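# Clanari Soft Gripper Kit

The Clanari kit is a tool-end package for student arms, built for school clubs and first-year project courses. It replaces a rigid two-jaw gripper with soft black fingers on a metal wrist body. The fingers close around round and uneven parts without a force sensor, so a team can begin pick-and-place work before it has written any force control.

Part number: 779
Supplied by: Tutitz
Page revised: January 3, 2021

## In the box

- Wrist body, cylindrical, metal
- Set of soft fingers, black
- Fasteners and clips for finger mounting
- Adapter plate for the Nowicki club arm
- Printed setup sheet

The arm, controller and power supply are sold separately. Teams using a different arm need to drill their own adapter plate. A drawing is on the setup sheet.

## Using the kit in class

The kit was developed with the robotics club run by Bezawit Admasu, and the exercises follow the order used there. Students start with small capped containers. A cylinder is a forgiving first target – the approach angle matters little, and the fingers settle around the side wall with only rough alignment.

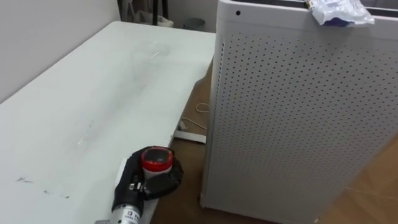 Once a team can pick up and set down the same container on command, it moves on to placing at a marked point, and then to handing off between two arms. The handoff exercise is optional and requires a second kit. Allow 9 club sessions for the full sequence, or three if the students have already programmed the arm.

A plain tabletop is adequate. Clamp the arm base before the first powered move and keep loose cables out of the working area.

## Specifications

| Item | Value |
|---|---|
| Length, wrist flange to fingertip | 142 mm |
| Finger mounting | Fastener and clip |
| Finger replacement time | some 3 minutes |
| Control | Open/close, with adjustable closing speed |
| Software | Starnero block editor or plain text scripts |

## Care

Wipe the fingers with a damp cloth after use. Do not use solvents. Check the clips before each session and tighten any fastener that has worked loose. Fingers that no longer spring back to shape should be replaced as a set – mixing old and new fingers gives an uneven grip and makes placement errors hard to trace.

Store the kit with the fingers open and nothing resting on them.

## Ordering

Schools may order on account. Spare finger sets and adapter plates are stocked separately under the same part number, with the suffix F or P. Competition teams should check their own rulebook for limits on gripper length before ordering.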